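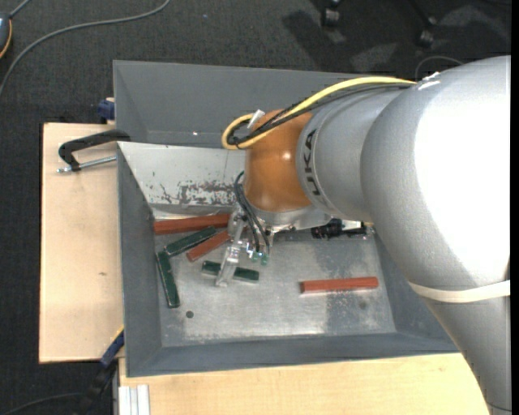
3. Bin and blocks

3.1 The bin

The container used throughout the project is a rectangular grey metal bin, open at the top. It was taken over from an earlier course project at Arboleda and was not modified. The walls and floor carry scratches from earlier use. We considered sanding the floor to get an even surface and decided against it, as bins in normal storage are not sanded either and the results would then apply only to our own bin.

The bare metal reflects the ceiling lights unevenly. Dark green blocks are harder to make out against shaded parts of the floor than reddish-brown ones. This matters for section 4, where positions were read by eye.

3.2 The blocks

The blocks are rectangular and come in two colours, reddish-brown and dark green. They do not all have the same length. Colour was used only to tell the two groups apart during recording and has no link with weight or finish. Blocks with chipped corners were kept in the set, apart from one that had split along its length and no longer lay flat.

Before each run the blocks were wiped with a dry cloth. Segundo Mamani and Brodie Dunstan shared this task and noted any new damage on the run sheet.

3.3 Terms for lying positions

Three terms are used in the rest of the report.

Wall position: the block lies close to a side of the bin and almost in line with it. The longest reddish-brown block at the far left of the floor is a typical case.

Diagonal position: the block lies at a clear angle to the nearest side. The second reddish-brown block, below the longest one, was entered under this heading.

Stacked position: the block rests wholly or partly on another block. A block leaning against a wall without touching another block was entered as a wall position.

Where two of us disagreed on a term, Trefor Jarman made the final choice from the notes without knowing which of us had written what.

4. Method

Each run began with an empty bin. The blocks were tipped in from a cardboard tray held level with the rim, and the bin was not shaken afterwards. Two people wrote down the position of every block separately before comparing sheets. In all, 922 block positions were recorded. Runs in which a block bounced out of the bin were stopped and left out.

The height of the tray was set by resting it on the rim. We first tried holding it free in the air, but the height changed too much from person to person.

5. Results

Diagonal positions were the most common, followed by wall positions. Stacked positions were rare with the small block set and became more frequent when the set was enlarged to 10 blocks. Long blocks ended up in the wall position more often than short ones. A likely reason is that a long block meets the wall while it is still turning and is brought into line by it, but we did not test this separately.

No difference was found between the two colours. This was expected and served as a check on the recording.

6. Sources of error

The tray was tipped by hand. Fredy Castaño tipped faster than the rest of the group, and his runs show more stacked positions. They were kept in the totals and are marked on the run sheets.

The boundary between wall and diagonal was judged by eye. A fixed limit, measured with a protractor, would have been better. Hauke Ostermann pointed this out at the October review, by which time most of the runs were finished, and we did not want to mix two methods in one table.

7. Further work

The same runs should be repeated in a bin with a ribbed floor, such as the one kept in the Sindine store room. The run sheets are in the project folder, sorted by block set. The sheet for the second set has a coffee stain over the last column, and the values were copied out again on the back.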